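3.2 Ball condition and felt wear

The balls came from two club stores, Zendo and Erkach, and were kept in open crates at room temperature until July. Each was given a number on a paper tag, brushed once to lift the nap, and weighed before any other measurement was made. Of the 994 balls received, 704 were kept for grading. The rest had split seams or had gone soft.

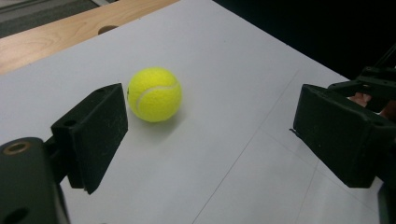

Grading was done by eye and by hand, following the four-step scale set out by Hakala in the earlier Starkik report. Grade 1 is felt with an even nap and a seam that lies flush or slightly proud. Grade 4 is felt worn smooth over more than half the ball. We found the middle grades harder to separate – two graders often differed by one step – and in those cases the lower grade was entered.

Colour was judged against a plain pale background, with the ball left at rest. Shading on the lower side of a ball can pass for dirt, so every ball was turned at least once before its colour was written down. 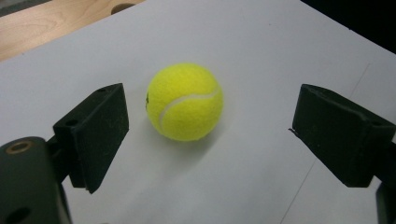
Figure 4. Tennis ball on a pale surface, with the curved seam in view.

Printed marks were noted as full, partial or absent, and were not used in the grade. Bundgaard suggests that print loss follows felt loss closely, but in our set 20 balls of grade 4 still had a full mark. Seam lift was recorded separately and is treated in Section 3.3.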